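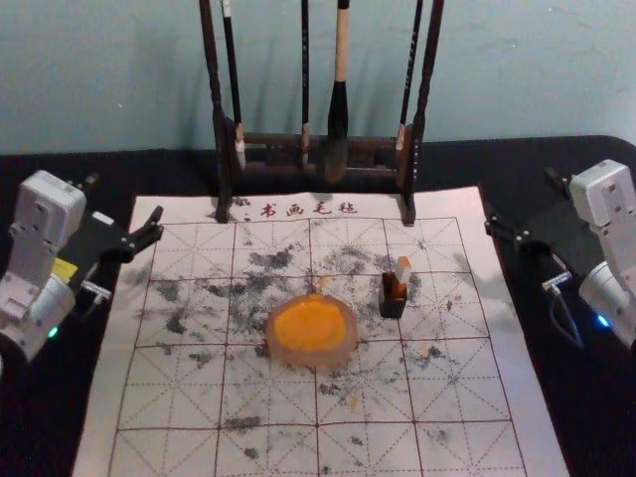

Zohreh Akbari wrote under my last post that a felt mat is a felt mat, and that a student robot club should spend its money on spare gripper fingers. Fair! But we had 200 dollars left after the April contest and I went and bought the Biltik desk calligraphy set anyway, rack and felt and brushes, so you're getting a review.

Our club runs two arms facing each other over a black table, and the project this year (we named it Pyo, don't ask) is getting them to handle the stuff on a calligrapher's desk. Picking up, putting down, passing across. I've now logged 179 runs on this set, so I feel pretty entitled to an opinion.

The felt first. I love the printed red grid. Every square has its dashed diagonals, so when somebody says "put it one square left of the middle," everybody knows where that is, and we quit sticking tape on the table in the first week. It stains like crazy, though. Ours is gray and black all over and I've tried cold water, dish soap and a Tikden stain stick, and the stains are still there. If you want a nice clean background for your vision code, buy two and hide one.

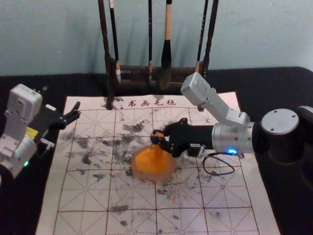
It also lies nice and flat, and that matters more to me than the stains do. On our old mat, anything with a round foot would rock when the fingers closed on it. I changed nothing in the grip settings and went from 19 drops in a session to hardly any.

Now the rack. It's a handsome thing, dark wood, and I expected it to tip over the first time an elbow came near it. It's been bumped plenty and it's still standing. My one real gripe is the hanging brushes, which swing forever after a bump, so we wait them out before the next run.

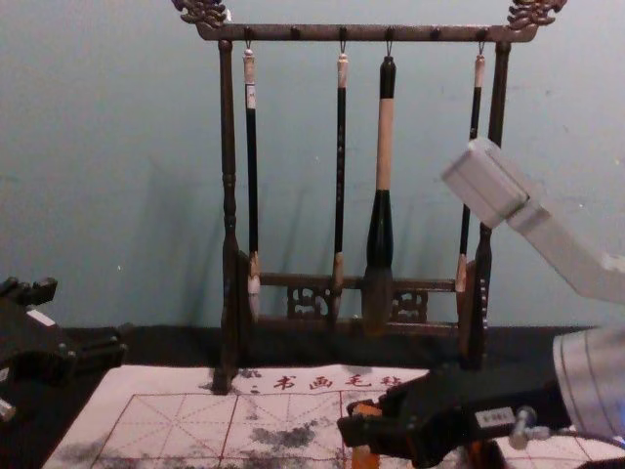
The rack and felt, with the right arm at work

Li-hua Hsiao wants the bigger Sostesik rack for next year, but I'd stick with this one. Four stars, one off for the stains. And Zohreh, we did order the fingers too, they're still in the mail.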